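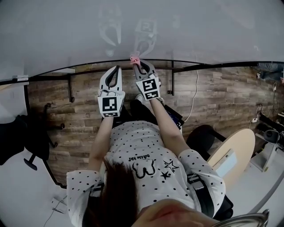
Murkik Opens Gluten Free Restaurant in the Dretport Lake Park

Dretport, 22 March 2019. Murkik, the family restaurant company from Strachan, is pleased to announce that its second restaurant will open in April inside the Dretport lake park. The whole kitchen will be free of wheat and gluten, including the fryers and the bread oven.

The new restaurant has 16 tables, and 7 of them are on the terrace by the boat landing. Guests of the park can reserve a table with the Plunik app until two hours before the meal. Guests without a reservation are also welcome, but at lunch time they may need to wait.

The menu follows the one in Strachan, with onion soup, baked trout, potato dumplings and a chocolate cake made with chestnut flour. For children there is a smaller menu with pasta and chicken. Each dish is marked also for milk, eggs and nuts, and the staff can show the full list of ingredients to every guest who asks for it.

"Many families wrote to us that they bring their own sandwiches to the park, because they do not trust the fryers," the company said. "We want that they can sit down and order like all others."

During the opening week, the first 400 guests will receive a small loaf of the house bread to take home. A park ticket is necessary to enter the restaurant.

Press contact: Murkik, press office, Strachan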